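Fistdale Toy Library: progress report to the Hodden Fund
Jul 5, 2026

Hi Nhung,

Second report, and a much cheerier one than the last! You said to keep it informal and tell you what we've been up to, so I've put the kettle on and I'm going to take you at your word. The figures are near the bottom if you're in a hurry.

Since January we've been working on the sorting table, the one thing in the application that everybody on your panel seemed to like. The idea hasn't changed. Kids come in with a parent or grandparent, pull up to a low table and sort chunky blocks by shape and colour, with a proper surface under their hands and pieces big enough to grab. Most of what we lend goes home in a bag, and we wanted one good thing that stays put and gives people a reason to hang around for a while.

The board took longest. Our first one was an offcut from my brother-in-law's shed and it was awful, all slope and splinters, and the blocks kept sliding down to one end (a two-year-old thought this was the best game ever invented, so it wasn't a total loss). We replaced it with maple. Lovely stuff, pale, with a bit of wavy grain and the odd knot. I was worried the knots would bother people, but the kids poke at them and that's fine by me. I asked for the front edge to be rounded over, having caught my hip on the old one more times than I'd like to admit.

Under the board we're using blue pegboard. I know we'd written "plain table top" in the budget, but the pegboard came in under what we'd allowed, and it means we can pin things down later if we want fences or little trays. It's also a very cheerful colour.
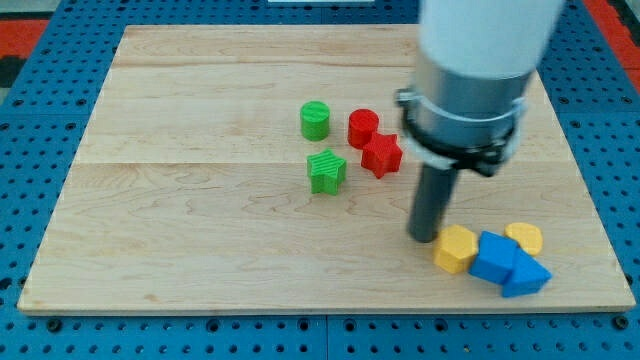
The blocks are the bit I'm proudest of. We've settled on four colours: red, green, yellow and blue. We did think about adding purple and orange, and Ngân Trịnh (our occupational therapist, on loan to us one morning a fortnight) talked me out of it. Her view is that four is plenty for the littlies, and if a child can tell you which group a block belongs to, the job's done. The first lot were 3D printed at the Jokport library makerspace, and the printing leaves fine ridges on the top of some of them. I was all set to sand those off. Ngân wouldn't hear of it! A couple of our regulars love running a fingernail over them, and one little boy who doesn't much like touching new things will happily pick up a ridgy cylinder and hang on to it for the whole session. So the ridges are staying.

We've been trying different ways of starting a session too. Tipping everything out in a heap is quick but it's a bit much for some kids, and they'd look at it and wander off to the train set. What works better is putting out small clusters, a few greens and reds in one spot and some yellows and blues in another, with clear board in between. They can see straight away that there's something going on with the colours, and they either keep it going or wreck it, and both are fine. Grown-ups find the small groups easier as well. It's much less daunting to say "where does this one go?" when there's only a handful to choose from.

Things that haven't gone so well. The storage tubs we ordered from Kioko turned up with lids that don't fit, and the replacements have been "on their way" for longer than I'd like. At the moment the blocks live in pillowcases. They're very washable pillowcases, but I'd love to have the tubs before the school holidays crowd arrives. We also lost a few sessions when the hall had its floor redone, and I should have told you at the time. Sorry about that. I've got a note on the fridge now to email you when we have to cancel anything.

Now, the money. Your grant was $2,000 and we've spent $990 of it so far, on the maple, the pegboard and the first lot of blocks. That leaves us a bit over half, which I'm pretty chuffed with. Most of the rest is for a second set of blocks and a lower table so that kids in wheelchairs and kids sitting on the floor can both get in properly. I have a quote for the table and I'm chasing another one. Receipts are in the envelope, in date order, apart from the faded one, which I've written over in pen.

On visits, we've had 967 through the door since we reopened after the summer break. That's everyone, adults included, and plenty of them are the same faces week after week. I don't have a separate number for the sorting table. We did try a tally sheet and the kids drew on it.

Next up is the second set. Ngân would like some of the new pieces to be taller and some shorter in the same colour, so that older kids can sort by height once they're bored with colour. I'd also like to try a quiet session, with the radio off and fewer families, and I've pencilled in 9 of those between now and the end of the year if the hall will let us have the early slot.

One question for you: if there's anything left after the table, could we put it towards a second maple board? I'd rather ask now than assume. And do come and see us if you're out Fistdale way. We're open from half past nine and there's usually cake.

Cheers, and thank you again,
Your grateful toy library coordinator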